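Hadow tasting notes, readme

Last updated Mar 4, 2019

Hi! If you landed on this folder first, start with this file and then open notes.csv. Hadow is my collection of tasting notes on flavored spirits, mostly vodka and gin with a few fruit liqueurs that snuck in because I had the bottles open anyway. I started it in September after a long argument with my sister over whether the cucumber gin we were drinking tasted like cucumber or like a candle. I still say candle.

What's in the folder

notes.csv is the main thing. It has 212 rows, one row per tasting, so the same bottle can show up more than once. bottles.csv has one row per bottle with the maker, the style, the proof on the label and what I paid for it. words.txt is my list of flavor words with a line on what I mean by each one, and you really want that one open while you read the notes (my "green" is grass and snapped pea pods, my "leafy" is closer to tea, and yes, I mixed them up at the start).

The columns in notes.csv

bottle_id matches the id in bottles.csv. taster is me or BS, and BS is Busisiwe Steyn, who has a much better nose than I do and catches citrus peel from across a kitchen. nose, palate and finish are free text. sweet runs from 0 to 10, where 0 is bone dry and 10 is melted popsicle. score also runs to 10 and is pure opinion, so please don't average it and call it science. served is neat, chilled or soda. If served is blank I forgot to write it down, and I'd drop those rows if you care about temperature. 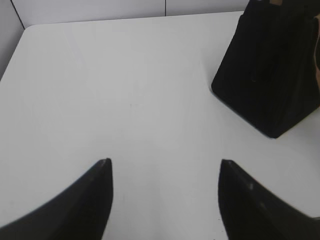 How the tastings went

We pour small, 10 ml each, into the same short tulip glasses every time. Chilled means the bottle spent the night in the fridge, never the freezer. I tried the freezer for the first few bottles and everything tasted like cold and nothing else, so those notes got tossed and the bottles done over. Water and plain crackers between pours. We stop at five bottles in an evening, and even that's pushing it with the sweet ones!

Most evenings one of us pours and the other doesn't know what's in the glass. A few rows have "open" in the comments column, and those are the ones where we both saw the label. My scores on the open rows run kinder, especially for the Tikdale melon, which has a gorgeous bottle. Make of that what you will.

Which makers are in it

It leans hard on what my local shop carries. Tikdale makes up a big chunk (melon, lime leaf, black cherry, the winter pear they only sold for one season), and Skanier is nearly all gin with one odd rhubarb vodka. Mridha is the small maker with the ginger and the tamarind, and I'll admit I bought the tamarind three times for reasons unrelated to data. Everything else is one or two bottles per maker. If you want a fair picture of flavored vodka in general, this isn't it, it's a picture of one shop and two people with a sweet tooth.

I skipped anything over 25 dollars a bottle unless it was a gift. Gifts are marked in bottles.csv with a g in the price column, so that column won't load as a number until you clean it up. Sorry about that, I keep meaning to split it.

Things that are wrong with it

Sixteen would be the honest count of typos I've fixed since Christmas, and I'm sure there are more. "Finish" is sometimes about length and sometimes about flavor. Busisiwe writes "bright" for things I would call sour. The early rows have no date. The black cherry from Tikdale was tasted by me with a head cold and I left it in because the note makes me laugh, but filter it out (comments say "cold, sorry").

Using it

Take it, chart it, argue with it. If you publish something, a mention of Hadow would be lovely and a link even better. Please don't use the notes as ad copy for anybody's bottle, and don't pass them off as reviews from your own shop.

Got a correction, or a flavor word I should add to words.txt? Open an issue and give me the bottle_id so I can find the row. I'll do the next batch of updates once the new Skanier gins are on the shelf, and the tamarind is getting a fourth tasting.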